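In Praise of the Plain Balloon

Opinion, by Italo Marchetti

I have now decorated 100 birthday parties, and my firmest belief is also my simplest – one balloon beats a ceiling full of them! Give me one good color, one decent knot and a bit of dark cloth behind it, and I'm happy for the whole afternoon.

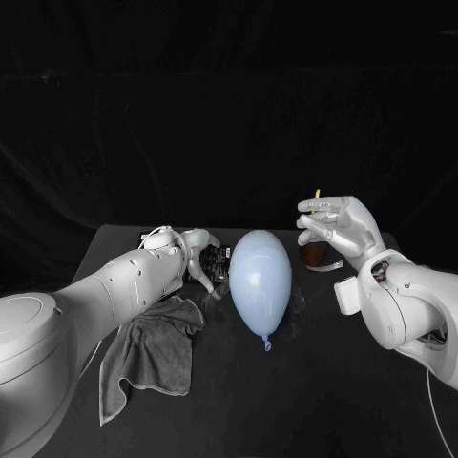
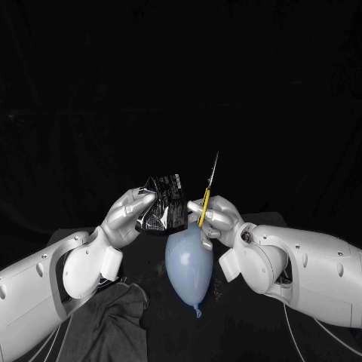
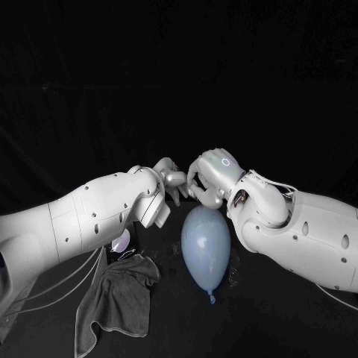

One balloon, a dark table and a black backdrop. In the first picture it's pale blue.

Look at how the light sits on that blue skin – a bright spot near the middle and softer curves running across it. Pale colors do this beautifully, and they get lost the minute you crowd them together. I once helped Urmas Rebane put up an arch of 1,247 balloons at the Jamdale hall (my thumbs hurt until Sunday), and what did the kids want? The spare one rolling around under the coat rack!

I also love the knot, and I wish people would stop hiding it under ribbon. It has that funny little curled lip, and it gives a teardrop shape somewhere to end. So open the bag, find your scissors for the string, and blow up one. If you must have more, stop at 10.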